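Skollbridge 物资服务处
首页 > 作业指引 > 内务与仓储 > 小件装箱

小件软质用品装箱操作指引(敞口纸箱)

编制:Lies Brouwer
发布日期:2020年3月27日
适用范围:各服务点布件、棉制品及其他小件软质用品的装箱、暂存与点内移交

一、总则

为统一各服务点小件软质用品的装箱方式,减少领用时的翻找和二次整理,特制定本指引。本指引所称软质用品,包括擦拭布、小毛巾、棉片、软卷及性质相近的物品。硬质器具、液体容器、带电池的物品不适用本指引,应按《器具入库须知》办理。

本指引所称敞口纸箱,指顶部箱盖已裁除或已向外翻折、供日常取放使用的瓦楞纸箱。对外寄运须使用可封口的整箱,相关要求见文末“相关文件”。

一月试行期间,各服务点就垫层材料、布件折法和旧箱再用三项提出意见较多,本次发布已对相应条款作了补充。试行稿同时作废,张贴在作业区内的旧版请自行撤下。

二、所需物品

装箱前请备齐下列物品:
敞口瓦楞纸箱一只;
箱底软垫一片,泡棉或同类材料均可;
桌面防滑垫一张;
裁刀、直尺、铅笔;
纸胶带;
空白标签及油性笔;
待装物品及对应清单。

软垫颜色不作统一要求,但建议选用浅色。浅色底面便于发现遗落在箱内的线头、纸屑和小件物品。桌面垫则宜选深色、无花纹者,清洁时容易看出残留的碎屑。Mustero 库房目前仅供应浅色软垫,其他服务点可使用现有库存,用完为止。

三、作业台面的准备

1. 将桌面垫平铺于台面,四角压平。垫面如有卷边,应先反向卷压片刻再铺开,不得用胶带强行固定在台面上。

2. 以微湿的布擦拭垫面,再用干布收净。线头和灰粒多落在垫子的边角处,擦拭时应由中间向外,最后检查各边。

3. 纸箱放在垫面靠里的一侧,开口朝上。待装物品放在靠近操作人员的一侧,两者之间留出折叠布件所需的位置。

4. 清单、标签和书写工具放在桌面垫以外,避免夹入布件之中。

5. 照明应能照到箱底。箱壁较高时,顶灯容易在箱内一侧留下阴影,可将纸箱转动一个角度,或移近光源。

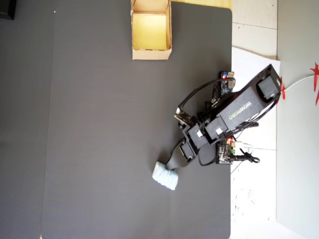 图一 布件与敞口纸箱在深灰色垫面上的摆放

四、布件的检查与折叠

布件在折叠前应逐件展开检查。已经折好送来的布件同样需要展开,确认内层没有夹带物品、没有污渍和潮气后再重新折叠。手感发凉、边缝处发硬的布件应退回晾晒区,当次不得装箱。

揉成一团的布件不宜直接放入箱内。成团放置占用空间大,上层物品容易倾斜,取用时也常将相邻物品一并带出。浅色布件,例如浅蓝、米白一类,还应避免与新染的深色布件接触。

折叠步骤如下:

1. 将布件平放于垫面,正面朝下,以手掌自中心向外抚平。

2. 沿长边对折,使两侧布边对齐。布边已变形、无法完全对齐的,以折线一侧为准。

3. 再沿短边对折一次或两次,折后宽度应小于纸箱内宽,四周留有手指可伸入的余地。

4. 用手掌轻压,排出夹层中的空气。不得以重物压实,绒面布件尤应注意。

5. 折线朝上竖放,或折线朝外平放。同一箱内只采用一种放法。

质地较厚的小毛巾可改用卷法:对折后自一端卷起,松紧适中,卷成后竖放。卷好的毛巾若在手中放开后自行散开,说明卷得过松,应重新卷制,不必加用皮筋。皮筋老化后会粘在织物表面,各服务点现存的皮筋请改作他用。

五、箱底软垫的裁制与铺设

1. 用直尺量取纸箱内底的长与宽,分别在两端各量一次。旧箱往往略有变形,两次读数不一致时取较小值。

2. 将尺寸用铅笔画在软垫背面,裁刀沿直尺下刀。厚度较大的泡棉应分次切透,一刀压到底容易使切口倾斜。

3. 软垫放入箱底后应与四面箱壁相接,中间不得拱起。拱起时取出,从一侧少量修裁,再次试放。

4. 软垫与箱壁之间不使用胶水。需要固定的,可在软垫背面贴纸胶带,便于日后拆洗或更换。

5. 软垫铺好后,用手在四角及中央各按一下。某处明显下陷的,应检查箱底接缝是否开裂。

箱底软垫有两项用途:其一,竖放物品的底面略微陷入垫中,不易滑动;其二,瓦楞纸表面的纸屑不会直接沾到棉制品上。第二项对棉片类用品较为重要,不得因节省材料而省略。

六、装箱顺序

1. 先放高而窄的物品,后放低而宽的物品。竖放物品宜先在箱底中部定位,再由周围的布件扶持。

2. 同类物品集中放置。一箱之内不宜超过两类,确需混装的,以硬纸隔片分开。

3. 放入时应先将物品移至开口正上方,再垂直下放至接触软垫,然后松手。从箱口斜向推入的做法会刮擦箱壁,也容易碰倒已放好的物品。

4. 竖放物品松手后应停留片刻,确认直立再取下一件。倾斜者以两指扶正,不要用后放的物品去挤靠。

5. 物品顶部应低于箱口,至少留出2厘米。日常暂存时如需叠放纸箱,两箱之间必须加盖板。

6. 装箱过程中如需离开作业台,应在清单上标记已完成的行次。离开时间超过15分钟的,回来后自第一行起重新核对。

箱内剩余空间较大时,可用干净的白纸揉成松团填充,或换用小一号的纸箱。不得以未登记的布件作填充物。Keskinen 服务点曾因填充布与正式布件混在一起,盘点时多次对不上数,现已全部改用白纸。

七、棉片与软卷的放置

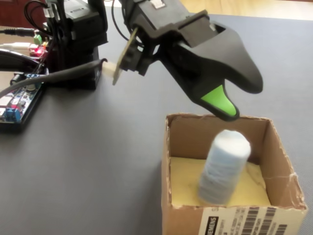
棉片和软卷在装箱中最容易走形,放置时应以保持其圆柱外形为首要要求。取拿时手指从侧面环握,用力以不滑脱为度,不宜捏住顶面提起;成叠的棉片还应以另一手托底,直至进入箱口。入箱后一律竖放,底面平贴软垫。图中白色的圆柱形物件即立在浅黄色泡棉上,靠近箱底中央,四周留有空位,之后可以从任一侧放入布件。先在中央定位的另一个便利是取用时手指能够环绕物件一周,不必倾倒纸箱。两件以上并列竖放时,彼此之间仍应留出一指宽的间隔。

棉片带有包装袋的,保留原包装,袋口朝上。拆袋散装的,应先对齐成叠,用干净纸条围绕一周,纸条接头以纸胶带粘合,胶带不得触及棉片。软卷外层若已松脱,应将松脱部分顺原方向绕回,并使末端朝向箱壁较近的一侧。

棉片与软卷之上不得放置其他物品。箱内高度有富余的,也应空出,不作两层使用。

八、旧纸箱的再用标准

各服务点应优先使用状况合格的旧箱。判断时主要查看箱口、箱角、箱底三处。

箱口:上沿起毛、有轻微撕痕的,可继续使用。起毛处用纸胶带沿边包覆,胶带内外各折下相同宽度。以图二中的纸箱为例,上沿已有磨损和撕裂,右侧箱壁近顶部的箱角也已开裂起皱,此类情况应在继续使用前修补箱角,并检查裂口是否向下延伸。

箱角:裂口只在上部的,以纸胶带自内侧粘合,外侧再加一道。裂口超过箱高一半的,不再用于竖放物品,可改作布件平放箱。四角中有两角以上开裂的,应予报废。

箱底:接缝松开、受潮发软或有压穿痕迹的,一律报废,不得以加厚软垫代替更换。

修补后的纸箱应空置试用:双手分别托住相对两壁提起,箱体不明显歪斜即为合格。修补次数以铅笔记于箱底外侧,满三次后不再修补。

九、标签与登记

每箱贴标签一张,位置在朝向过道一面的中上部,避开瓦楞接缝。标签应写明物品名称、件数、装箱人姓名缩写及存放架号。名称使用清单上的写法,不用简称。

Zekell 登记簿为各服务点统一使用的纸质登记簿,每页可登记11箱。写满后换页,页脚由当班负责人签字。更正时以单线划去原字,在旁边重写,不得涂黑或粘贴覆盖。

混装箱应在标签右上角加注“混”字,并在登记簿备注栏列出两类物品各自的件数。标签破损或字迹模糊的,换贴新标签时应揭去旧签,避免两签重叠。

十、暂存要求

装箱完成的纸箱应放在干燥、避光处,离地存放,不得紧靠外墙。库房相对湿度宜控制在61%以下,连续阴雨时应每日查看湿度计,并将靠窗货架上的纸箱移至内侧。

敞口箱在暂存期间应加盖。盖板可用硬纸板裁制,四边各超出箱口一指宽;也可用洗净的薄布覆盖,布角掖于箱底之下。盖板上不得放置物品。

箱内物品每季度翻检一次,完整翻检一只标准箱需时大约一刻钟,请各服务点据此安排班次。翻检时取出全部物品,清理软垫表面,物品按原位放回。软垫有压痕而不能回弹的,翻面使用;两面均有压痕的,更换新垫。

十一、常见问题处理

竖放的物品反复倾倒。先检查软垫是否平整,再检查物品底面。棉片叠放不齐时底面往往偏斜,应取出重新对齐。仍不稳定的,可在物品两侧各放一件折好的布件。

布件放入后高出箱口。减少一次卷折、改为平放,或分装两箱。不得将布件强行下压后加盖。

软垫边缘掉屑。多为裁刀过钝所致。更换刀片后沿原切口重新修边,箱内碎屑用微湿的布粘取,待干后再放物品。

纸箱有气味。移至通风处敞放,期间不装物品。隔日仍有气味的,不用于存放棉制品。

清单件数与实物不符。以实物为准填写标签,并在登记簿备注栏注明差额,当日报送当班负责人。未经查明,不得自行修改清单。

十二、相关文件

《器具入库须知》
《对外寄运包装要求》
《布件洗涤与晾晒规程》
《Zekell 登记簿填写说明》

以上文件可在各服务点资料架领取。对本指引的意见请以书面形式交 Skollbridge 物资服务处 Lies Brouwer 收,并注明所涉条款编号及服务点名称。

上一篇:桌面垫的清洁与更换
下一篇:硬纸隔片的裁制方法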